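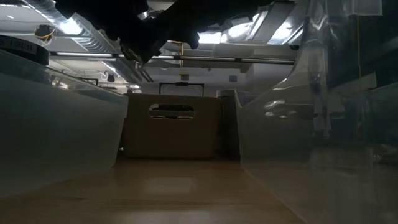 Storage swap room opens its doors in Cisarville

If you have ever stood in your hallway with a plastic storage bin in your arms and no earthly idea where to put it, there is now a room in Cisarville where you will be among friends. The Bucur Storage Swap opened this month in the old print works on Mesten Street, and by the middle of the first morning the line for the sorting tables had reached the front steps and gone a little way down the sidewalk.

The idea is a simple one, and it came out of last year's big spring cleanup, when the town asked people to bring in whatever they no longer wanted from their attics and basements. A surprising amount of what came in was bins and boxes, most of them perfectly good, which people had bought to tidy things up and then found they had nothing left to put inside (or, just as often, had lost the lid). It seemed a shame to send them all to the recycling center at Dralluren, and so the Bucur neighborhood group asked for a room to keep them in, and after a winter of phone calls and paint and borrowed ladders, they got one.

You bring in a container you don't need, clean and without cracks, and you can take home one that suits you better. There is no charge and no card to fill out. If you have nothing to bring, you are welcome to take something anyway, though the group would be glad of a hand at the tables for half an hour if you can spare it.

Over the winter the group took in 2392 bins, boxes and baskets, and almost 300 of those went home with somebody on the first day alone. Clear and see-through bins were the ones people asked for most, and it is easy to understand why - you can tell the Christmas lights from the camping gear without taking everything down from the shelf. Shoebox sizes went quickly too. The very large bins moved more slowly, perhaps because so many folks had walked over, but there was a steady trickle of cars in the afternoon, and one family left with a tall stack of them roped to the roof, bound for a garage that they said had not seen daylight in years.

There is help with the packing as well. At three tables along one side, people who are good at this sort of thing will show you how to fold sweaters so they stand up in a row, how to wrap glasses in dish towels, and how to label a bin on the short end, where you will see it once it is pushed back on a shelf. Visitors were bringing their own jumbles in grocery bags to practice on, and there was a good deal of laughing over a bag of tangled extension cords that took most of an hour to sort out and then fit, very neatly, into a container no bigger than a loaf of bread.

Lids have a corner of their own. They are sorted by length and then by shape, and if you have a bin at home that has been going without, it is worth bringing it along to try a few. A tape measure is kept on a string for anyone who comes with only the numbers written down. Quite a few people found a match on opening day, and each time it happened you could hear the snap and then a small cheer.

The room will be open in the mornings from nine until noon through the end of the spring, with later hours to be added if enough people ask for them. Parking is behind the building, and the side door has a ramp, which is handy if your arms are full. Food containers are not being accepted for now, and neither is anything that has held paint or garden chemicals, but wicker baskets, metal tins and sturdy cardboard file boxes are all welcome.

A second room may open in Dralluren in the fall if a dry enough space can be found there. In the meantime the group is short of medium-sized lids, and would be very pleased to see any that are sitting in the back of your closet.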